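How Does a Hob Make a Pan Hot?
Science at Home, Latuheru Learning Centre
For readers aged 7 to 11

Every day, people all over the world heat food before they eat it. Soup, rice, porridge and pasta all need heat. Long ago, this heat came from a fire. Today, many families cook with electricity, and no flame is needed at all. This page explains how electric cooking works and how to stay safe near a hob.

What is a hob?

A hob is the part of a cooker on which pans are placed. In many kitchens the hob is built into the worktop and has several cooking places. A portable hob is smaller. It usually has one cooking place and it can be moved from one table to another. Portable hobs are useful in small homes, in classrooms and in places where there is no full kitchen.

Where does the heat come from?

Electricity travels along a cord from the socket in the wall. In one common type of electric hob, it passes through a special wire underneath the glass. Electricity does not flow easily through this wire, and so the wire becomes very hot. The heat passes up through the glass and into the bottom of the pan. When heat moves from one thing into another by touch, scientists call it conduction.

Another type is called an induction hob. It uses magnetism to make the metal of the pan itself grow hot. An induction hob needs a pan made of the right kind of metal. 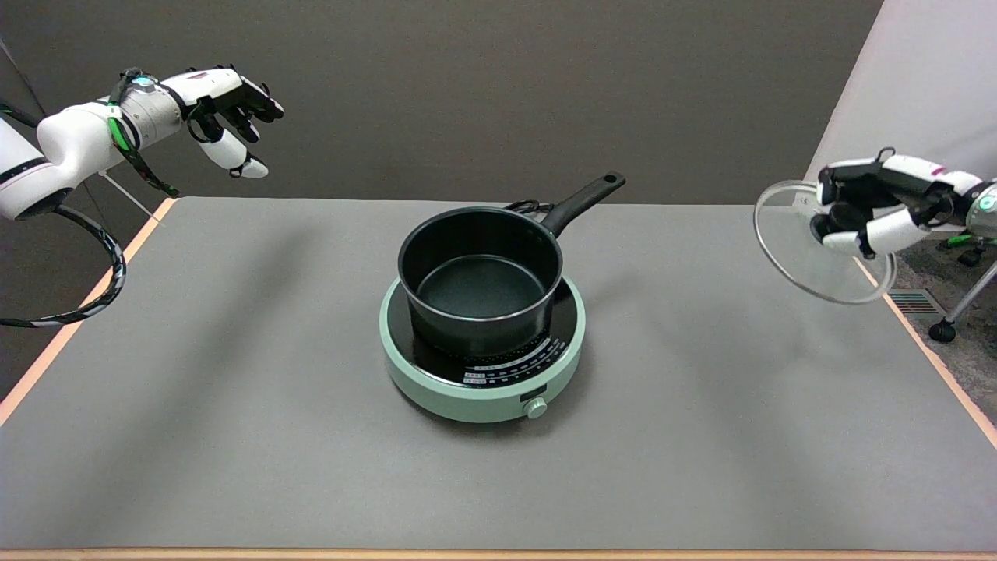 A saucepan is made for cooking with liquids. Its sides are tall so that water, milk or soup can bubble without spilling too easily. The flat bottom rests evenly on the smooth black glass of the hob, and this helps heat to pass into the pan. The long handle keeps the cook's hand well away from the hot part, and the hole at its end allows the pan to be hung on a hook. The round knob on the front of the hob is the control. On many hobs, turning a knob of this sort makes the heat stronger or gentler.

How does the heat spread through the food?

Think of a pan of water on a hob. The water at the bottom is warmed first. Warm water is lighter than cool water, so it rises. Cooler water sinks to take its place, and is warmed in its turn. This movement is called convection. It carries heat to every part of the pan.

Staying safe

Children should use a hob only when an adult is with them. Please remember these rules:

Never touch the glass, even when the hob has been switched off. It can stay hot for a long time.
Turn pan handles so that they do not stick out over the front of the table.
Keep cords away from water and from the hot surface.
Do not leave an empty pan on a hob that is switched on.

Words to know

Conduction: the movement of heat between things that touch.
Convection: the movement of heat through a liquid or a gas as it rises and sinks.
Socket: the place in the wall where a plug is fitted.

Text by Rohani Lau. Checked by Mikkel Lauritsen, Science Education Department.
Page last reviewed: August 15, 2022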